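木の天板の手入れ 「何も置かない」ところから始める白っぽいテーブルの復旧手順

家具の手入れ記事というのは、たいてい美しい木目の話から始まって、いつの間にか高いオイルを買わされて終わります。今回はオイルをほとんど使いません。使うのは石けんと水と布、それから、テーブルの上の物をどこか別の場所へ移すという、人類が最も苦手とする能力です。

対象は、明るい色の木の天板です。私のものはSimardという小さな工房の作で、前の持ち主はLiette Doucetteさん。譲ってもらうときに「石けんで仕上げてあるから、ニスを塗ったら取り返しに行く」と言われました。モントリオールから取り返しに来るのは大変だろうと思いますが、あの人なら来ます。

ニスやウレタンで塗装された天板は、この手順の対象外です。見分け方は簡単で、目立たない隅に水を一滴垂らし、しばらく待ちます。玉のまま涼しい顔をしていれば塗装あり。じわっと色が濃くなれば、ソープ仕上げか無塗装かオイル仕上げです。オイルの場合は石けんで油分が抜けるので、やはり別の記事を探してください。世の中にはたくさんあります。

用意するもの

・固形の無添加石けん、または石けんフレーク
・ぬるま湯
・白い綿の布を4枚
・紙やすり 320番
・当て木(消しゴムで代用している人を見たことがありますが、見なかったことにしました)
・乾燥に使える一晩

布は白に限ります。私は一度、赤いTシャツを切って使いました。天板はしばらく血色のよい顔をしていました。

手順1 物をどける

郵便物、充電器、いつのものか分からない鍵。全部どけます。「端に寄せる」は、どけたうちに入りません。端に寄せた物は、作業の途中で必ず中央に戻ってきます。

手順2 乾拭き

乾いた布で木目に沿って拭きます。食卓の場合、ここでパンくずを取り切っておかないと、後で紙やすりの粒が一種類増えることになります。バターナイフで隙間をほじるのは、気持ちは分かりますがやめてください。うちの天板の縁にある小さな傷は、まさにその気持ちの記録です。

手順3 石けん水をつくる

ぬるま湯1リットルに石けんフレークを大さじ2杯。よく溶かして、軽く泡立つくらいにします。濃くすれば早くきれいになるというものではなく、濃い石けん水は白い膜になって残ります。その膜を落とすためにまた濡らすことになり、週末が一つ消えます。

手順4 濡らすときは全面を

輪じみのところだけ拭くと、輪じみの周りにもっと大きな輪ができます。初めてのときの私は、コップの跡を消そうとして皿の跡をつくり、皿の跡を消そうとして盆の跡をつくりました。布は固く絞り、端から端まで一気に、木目の方向に拭きます。水たまりは作らないこと。

裏面も軽く湿らせておくと、反りの心配が減ります。テーブルの下に潜るのは億劫ですが、ついでに誰かが貼りつけたガムなども見つかります。

手順5 毛羽を落とす

水を吸った木は、乾くと表面の繊維が立ち上がってざらつきます。完全に乾いてから、320番の紙やすりを当て木に巻き、軽くなでます。削るのではなく、機嫌を取る程度の力です。やすりの粉は乾いた布で拭き取ります。

木目が波打っている場所では、手の動かし方に少し迷います。うねりに合わせて曲げたくなりますが、320番なら全体の流れに沿ってまっすぐで構いません。細かい曲線に付き合っていると、そこだけ磨きすぎて、触ったときに自分にだけ分かるくぼみができます。自分にだけ分かるというのが、いちばん厄介です。

手順6 もう一度、薄い石けん水

今度は水1リットルに大さじ1杯。全面を拭いたら、最後の乾いた布で余分を取り、一晩放っておきます。室温は20度もあれば十分です。ドライヤーで急がせないでください。友人のDale Bélangerはこれをやって、天板の端に見事な割れを一本入れました。本人は「味が出た」と言っています。

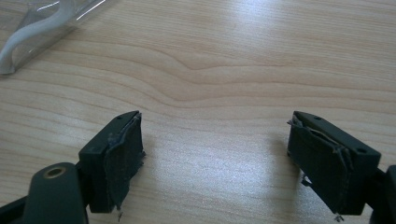 仕上がりの確認は、正面からだけでは足りません。しゃがんで目の高さを天板に近づけ、窓の光を斜めに受けて見ます。正面から見て完璧だった面に、拭き筋や石けんの残りがぞろぞろ現れるはずです。筋が気になるなら、固く絞った布で全面をもう一度。部分拭きの誘惑については、手順4の盆の跡を思い出してください。

手のひらでもなでてみます。引っかかるところがあれば、乾いた状態で手順5だけをやり直します。布の糸くずが引っかかって残ることもあるので、端のほつれた布は最後の拭きには使わないほうが無難です。

頻度について

使い始めや、久しぶりに手入れを再開したときは、28日おきを目安にしています。調子が戻れば、季節の変わり目に一度で足ります。うちでは次は4月の予定です。暖房で乾ききった木が、ちょうど不満を言い始める頃なので。

手入れの後、最長で21日ほどは水じみがつきやすいように感じます。この間はコースターを使ってください。来客に「コースターを」と言うと空気が少し冷えますが、輪じみよりは早く消えます。

よくあるつまずき

白い粉が浮いた:石けんが濃すぎです。ぬるま湯だけで全面を拭いて乾かします。

黒い点が出た:鉄と木の渋が反応した跡かもしれません。スチールウールや濡れた缶を疑ってください。石けんではまず落ちないので、私は上に花瓶を置いて解決したことにしています。

色が黄ばんできた:日焼けです。木は焼けます。ときどきテーブルの向きを変えると、焼け方がそろいます。花瓶を置いている人は、花瓶の位置も動かしてください。黒い点が見えるようになりますが、それはもう仕方ありません。

次回は脚のがたつきを直します。紙を折って挟んでいる方は、それまでそのままでどうぞ。

最終更新 1/16/25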